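Posted in October by Melahat Güneş

My sister asked me on Sunday what I do all day now, and I gave her such a bad answer that I've been composing a better one ever since. So this is for her, and for the handful of you who still read these long posts and write to me about the bread recipe instead (I promise I'm getting to the bread recipe).

For those who are new, I work in parts sorting at Garitz, in the Midmont building, and I've been there 12 years. When I started, sorting meant standing at a belt with a bin on either side of your knees and deciding, all shift long, what went where. Castings come down, you pick one up, you turn it over, you run your thumb along it, and you drop it in a bin. After a few months you stop thinking about it. Your hands know a bad flange before your eyes do, and you can have an entire conversation about somebody's wedding while you work. I had some of the best conversations of my life at that belt, and also a shoulder that started clicking in my fourth year and has clicked ever since.

The Qaisi line is what changed things. Qaisi is what management named the project, and for the first while we only heard the word in meetings and had no idea if it was a person or a machine. It's a corner of the building with white walls where robot arms are learning to do the part of my job that I used to do with my thumbs. I don't mean the whole job. They pick up a part and they put it in a bin, or at least that's the idea, and on a good day it's lovely to see, and on a bad day you want to reach over and just do it yourself. Which you mustn't! Fouad Dabbas had to speak to me twice about my hands in the first week.

Here is the part I couldn't explain to my sister. I still sort parts, only now I sort them for somebody else's benefit. In the morning I pull the samples for the line, good ones and bad ones, and I write down what's wrong with the bad ones in words that a person who has never held a casting could follow. You would not believe how hard this is. I'd been tossing parts with "a mean edge" for years, and everyone at the belt knew what a mean edge was. Thierry Sabatier, who runs the engineering side and is a very patient man, sat with me for an entire afternoon with a tray of them trying to get me to say what a mean edge looks like. We got there in the end, and it took most of a page. I was oddly proud of that page. I asked for a copy and it's in my kitchen drawer with the takeout menus.

Then there's the counting, which is new for me and which I thought I'd hate. Every try gets written down, and last month the line made 3,262 of them. Of those, 924 went into the log as needing a person to step in, and a good many of those had my initials next to them. When I read the number out at the break table, Nisreen Abou Jaoude said that was 924 reasons to keep paying us, and we laughed, but it was the sort of laugh where everybody looks at their coffee afterward.

Because of course we worry. I'd be telling you a story if I said otherwise. There were more of us on the old belt than there are around the new one, and two of the women I trained with have moved over to packing, where the hours are fine but the talk is all different because of the noise. Nobody has been let go so far, and we've been told in writing that nobody will be through next summer, and I believe the person who signed it. I just know that summer comes around faster than it used to. Dalal Akl, our shop steward, has been asking for the training promises to be put in writing too, with dates, and I think she's right to keep at it even though it makes the meetings run long.

What I didn't expect was getting interested. I go over to the Qaisi corner on my break sometimes, when I could be sitting down.

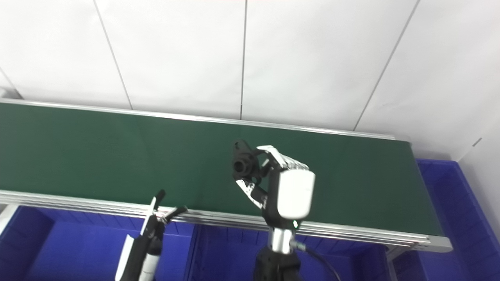
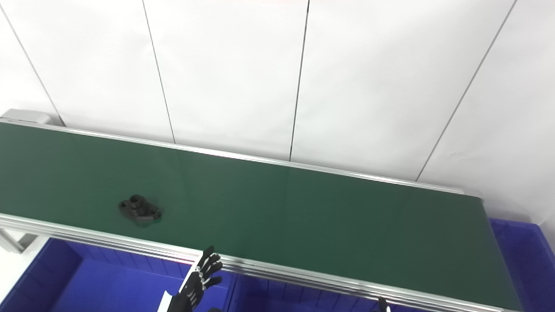
I've learned to be quiet over there, too, and for anyone who knows me that's an achievement. At the old belt you watched your own hands, or you didn't watch anything at all. Now I look at fingers that aren't mine and I find myself thinking about how I do it: do I go for the rim or the middle, do I turn the part before I lift it or on the way up? I had done that motion more times than I could ever add up and I couldn't have told you. I went home and tried it with a potato to find out. (On the way up, in case you're wondering.)

My shoulder is better, I should say that as well. It still clicks, but I can get the big pot down from the high shelf without calling for my husband, and he misses being called, I think. Against that, I come home with a tired head where I used to come home with a tired back, and a tired head doesn't go away with a hot bath. I sit down with the paper and read the same line four times.

The new target is 1,000 tries in a week, and Fouad wants a second person trained up to write the notes with me. I put Nisreen's name forward before she could stop me. She has better handwriting than I do and she knows a mean edge when she meets one, and it would mean somebody to talk to again while I work, even if we both have to keep our hands in our laps.

So, Selma, that's what I do all day. Call me and I'll tell you the rest, and bring back my blue dish when you come.

Questions or bread troubles: use the contact page | © Melahat Güneş | Back to top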